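Accueil | Rencontres | Ateliers | Tables et couverts | Archives

Une assiette, une table, et le reste attendra

26 déc. 2020

Elle reçoit au fond de l'atelier Rusemora, un lendemain de Noël, avec la mine de quelqu'un qui a trop vu de vaisselle en vingt-quatre heures. Chez elle, on était onze à table. « Onze personnes et autant d'avis sur la place du verre à eau », précise-t-elle en débarrassant une chaise de ses catalogues. Son métier consiste à dresser des tables pour les autres : boutiques, petits hôtels, familles qui se marient au mois de mai et s'en repentent en juin, au moment de rendre les nappes.

Elle a commencé chez Skokonon, un loueur de vaisselle où l'on vous confiait d'abord les cartons, ensuite les chiffons, et les assiettes seulement quand un plus ancien prenait sa retraite. « J'ai essuyé des soucoupes pendant deux ans. C'est une école de patience, ou une école de rancune, selon le jour. » De cette époque, elle garde l'habitude de retourner les assiettes au restaurant pour en regarder le dessous. Ses amis ont cessé de s'asseoir en face d'elle.

La réserve de Rusemora compte aujourd'hui 400 assiettes plates, et environ 700 pièces si l'on ajoute les creuses, les bols et ce qu'elle appelle « les malentendus », c'est-à-dire les raviers. Tout le monde lui en réclame, personne ne sait quoi y mettre. On finit toujours par y verser des olives.

Sur la couleur, elle a changé d'avis. Longtemps elle n'a juré que par le blanc, comme la moitié de la profession. Puis un client, le gîte Du Plessis, lui a demandé du rose. « J'ai pensé dragée, j'ai pensé baptême, j'ai failli décommander. » Le rose est arrivé très pâle, presque timide, et il s'est révélé plus commode que prévu avec les tables sombres. Le blanc, sur du brun, a tendance à faire réunion de service. Un rose pâle adoucit l'affaire sans qu'on ait besoin de sortir les bougies. Elle déteste les bougies, surtout celles qui sentent la figue.

La table l'occupe au moins autant que l'assiette. Elle la veut mate, grande, et un peu fatiguée. Les plateaux brillants lui renvoient le plafonnier en pleine figure et gardent chaque trace de doigt comme une pièce à conviction. Les éraflures, en revanche, elle les défend avec une ardeur d'avocate. « On me propose de poncer à peu près chaque semaine. Je réponds que je poncerai quand les gens cesseront de poser des choses dessus. »

Quand on lui parle de chemin de table, elle soupire. Elle en a vendu, elle en vendra encore, la maison Foditz lui en livre par rouleaux entiers – mais elle n'en met jamais chez elle. Il glisse, il plisse, il se retrouve dans la sauce. Sa méthode tient en peu de chose : poser une première assiette, reculer, s'asseoir à la place du convive, puis se relever et la déplacer de la largeur d'un pouce. Après quoi elle va boire un café. Au retour, dit-elle, on voit tout de suite si l'assiette est au bon endroit ou si elle a l'air d'attendre le bus.

Elle commence par un seul couvert, toujours. Une assiette ronde et rose pâle sur un grand plateau brun, beaucoup de vide autour, et la discussion peut démarrer. Les clients pressés voudraient voir l'ensemble d'un coup, serviettes comprises. Elle les laisse vouloir.

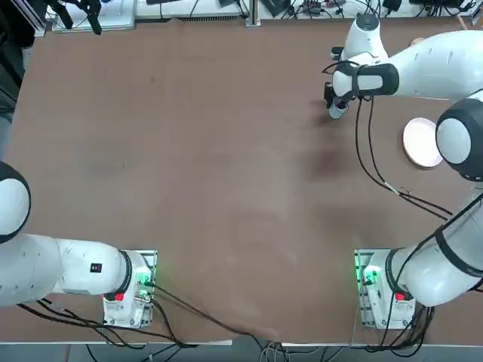

Quelle distance faut-il laisser entre l'assiette et le bord de la table ?

« Un à deux centimètres suffisent pour un repas assis. Au-delà, le convive se penche et la cravate trempe. »

Reste la question de la vaisselle elle-même, celle qu'on fait après. Elle lave à la main les pièces de couleur, à l'eau tiède, sans tampon abrasif, et les range debout quand la place le permet. Pour les piles, une feuille de papier entre deux assiettes, même si cela donne au placard un air de déménagement permanent. Les ébréchées passent sous les pots de fleurs. Elle a fini par manquer de fleurs.

Pour l'an prochain, elle pense à une série de bols. Pas de raviers. Du Plessis en a pourtant déjà commandé.

À lire aussi
– Les nappes Foditz : laver, plier, recommencer
– Faut-il encore des couteaux à poisson ?
– Skokonon, dans les coulisses d'un loueur de vaisselle
– Tables sombres : nos lecteurs répondent

Contact | Mentions légales | © Rusemora, tous droits réservés | Haut de page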